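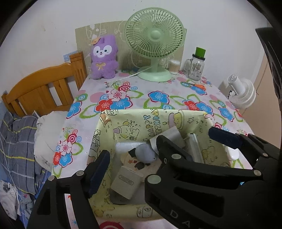

Talk notes: The Box on the Table

Search this site Search Go

Slide 1 (leave up while people find seats)

Wait for the chairs to stop scraping. Thank Ainhoa for the introduction, whatever she ends up saying. If she mentions the business with the label maker, smile and move on.

Opening line: "Every home has one of these, and every home believes it's temporary."

Point at the birthday paper. Ask who has a box like it. Hands will go up slowly, then all at once. Ask who could list what's in theirs without looking. Hands go down. Let them sit with that for a second, it's the most honest part of the evening.

Slide 1, continued: what lives in it

Keep this short, they have eyes. A white charger, a little light-blue squashy fellow, a card with drawings on it. What I want them to notice is that none of it is trash. Trash is easy. You throw it out and feel virtuous until dinner. The box is for things that have survived every earlier round of throwing out, and they've gotten good at it.

Say something nice about the tablecloth. Big flowers, pink polka dots, a cloth that has made up its mind. I've sorted on bare tables and on patterned ones, and small white objects show up far better against a loud pattern. My one piece of original research. Pause for applause, there won't be any.

Slide 2: How a box gets promoted

A box comes into the house with a job. The job ends. The box is sturdy, and it says HAPPY BIRTHDAY on the inside, and who's going to flatten that? So it gets kept "for now." Within a week somebody sets a charger in it. From then on it's furniture.

Tell the Shufen Feng story. Her mother kept a cookie tin from 1950, and it held buttons, and later it held keys to doors that had been bricked up. When the tin finally rusted through, the family bought a new tin and moved the keys over. (Do NOT tell the second half about the will. Too long, and her cousin may be in the audience.)

Slide 3: The emptying

Demonstrate with my own box if the side table is free. Otherwise mime. Steps as I give them out loud:

Take everything out. All of it, including whatever is under the card.
Put the box on the floor where you can't drop things back in.
Pick up one item at a time. Say what it is.
If you can't say what it is, it goes to the left. If you can, it goes to the right.

People always want a third pile. Xiaoqing Fu, who ran the Plomley evenings before me, allowed a third pile and it ate the other two. No third pile.

Time limit is 6 minutes. Someone will ask why not longer. Tell them about the man who spent a whole November evening on a single drawer and came away with the same drawer.

Slide 4: Chargers

Allow groaning. Rule: a charger with no device attached to its name gets a strip of masking tape and one month. If it hasn't been asked for when the month is up, off it goes to electronics recycling. Yulan Luo thinks a month is cruel. Yulan owns a charger for a phone she describes as "the good one, before the lake."

Mention the Stukovix cable rolls because they lent us the room. One sentence. They are fine cable rolls.

Slide 5: Soft things with faces

Slow down here. Anything small and squashy will get a speech from its owner. Let the speech happen. Then ask where it would live if the box didn't exist. If there's an answer, walk it there now, while everyone is feeling tender. If there's no answer, it may have the windowsill. I have never won an argument against a plush toy and I've stopped preparing for them.

Slide 6: Cards

You're allowed to keep a card. You're allowed to throw one away, too, and the person who sent it will not feel a chill. My own limit is 3 per year, and I cheat.

Slide 7: What to do with the box itself

Options for the room: use it for one kind of thing only and write that thing on the side. Or put a present in it and make it somebody else's problem, my preference. Inger Sveinbjörnsson and I have been passing the same gift box back and forth for years. I believe it's her turn. She believes otherwise, and she'll be in the second row.

Questions

Likely ones: batteries (tape the ends, take them in), foreign coins (spend them or admit you're not going back), single earrings (I don't know either).

If it goes quiet, ask what the oddest thing in their box is. Have water ready, this runs long.

Collect the clicker from the lectern before leaving. The last one went home in my coat and is now in my box.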